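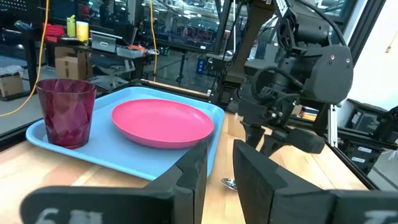

JENDDALE, May 18, 2025. Kandpal, the tableware maker that has spent nine years selling white plates to people who asked for white plates, today announced Clevgate, its first range in colors visible from another room. The set is meant for one person eating one meal on one tray, a way of dining the company believes is more common than its own catalogs have ever admitted. A bright pink plate with a thin raised lip sits on a light blue tray with rounded corners, next to a see-through magenta tumbler with a diamond-like pattern below a smooth rim. None of it will match your curtains.

"We asked 433 customers where they eat dinner, and very few of them said the dining table," said Baiba Žukauskas, head of design at Kandpal. "Several asked us not to write down the answer. We made them a tray."

The tray has a raised rim, added in March after a long meeting about peas. The plate is shallow and will not hold soup, a point the company would like to settle now, having read its mail.

Clevgate comes in four color pairings, with the pink and blue arriving first. The other pairings follow once the design team stops arguing about yellow. Sets will be sold through Zikero stores and at the Kandpal factory shop in Jenddale, where the white plates remain available on the back shelf.

Press samples may be requested from the Kandpal office. Please return the spoons.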